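Re: [handling-rules] Draft 3, section 4: liquids near powered joints
From: Bríd Hegarty
To: handling-rules list

Severin Pichler wrote:

> Section 4 now says that sealed drinks bottles may be used as test
> objects "provided the container is closed and the operator is
> satisfied that it is sound". I think this is enough. We ran 1333
> grasps at Gruvelholm with shop-bought water and had no spills worth
> logging. I would like to close the section before December so that
> Altdale can start their round under the new wording. Objections
> to the list, please, with alternative text.

Severin,

Objection, then, and I'll get to the alternative text.

My trouble is with "satisfied that it is sound". Satisfied how? By looking at it? On whose say, and how often? A thin plastic bottle that has been squeezed a few hundred times looks much like one that hasn't, at least to someone at the end of a long afternoon. If we write a rule that can only be broken in hindsight, we have written a rule for the insurers and left the operators with nothing to go on.

I'm also not much moved by the 1333. "No spills worth logging" is doing a lot of work in that sentence. Were there spills that weren't worth logging? Who decided? And how many bottles were shared out over those grasps? If you opened a fresh case every morning, the figure tells me nothing about what happens to a bottle kept in the bin for a month, and that is what people will do, whatever we print.

Anyone reading section 4 who hasn't stood near one of these set-ups may think of the bottle as something out on a table, well away from the workings. It isn't always.
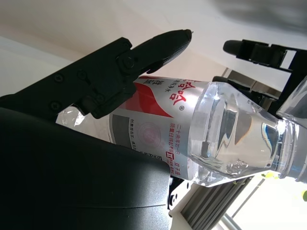 Wrist view, full water bottle in among the gripper fingers, label side up.

Look at how close the water is to the pivot bolt on the near finger. The draft has a keep-clear distance for open cups (4.2) and none at all for closed bottles, as though a cap settled the matter. It doesn't if the side wall goes. I asked Radomir Matić what the Frota people do and he said they limit grip force by object class, with filled bottles in a class of their own. Good for them, but there is no such table in our draft, and "appropriate force" in 4.5 is not a number.

Two smaller things while I'm here. The draft says labels "should be removed where they may confuse the vision system". Please drop this or move it. It has nothing to do with safety, and if the point of the trial is to handle ordinary shopping, then shiny printed labels are part of the job. And 4.7 refers to Annex C, which was cut from draft 2.

Alternative text for 4.3, to be pulled apart as you like:

"Closed bottles holding liquid may be used as test objects. Each bottle shall be marked with the date of first use and taken out of service after 12 working days, or at once if the wall is creased or the cap has been opened. The grip force limit for filled bottles shall be written on the test sheet before the session starts. Where the liquid may reach a joint or connector, the session lead shall record how that part is protected."

Muireann Hanrahan will say that 12 is plucked from the air. It is. I'd take any other figure that somebody has tested, and so far I've seen none offered. Rosemarie Frerichs had a run of 807 at Dranar using coloured water over blotting paper, so that leaks showed up whether or not anyone felt like logging them. Could we see those sheets before we vote? I'd put more weight on them than on either of our opinions.

Until then I'm a no on closing section 4. Altdale can start on the dry objects.

Bríd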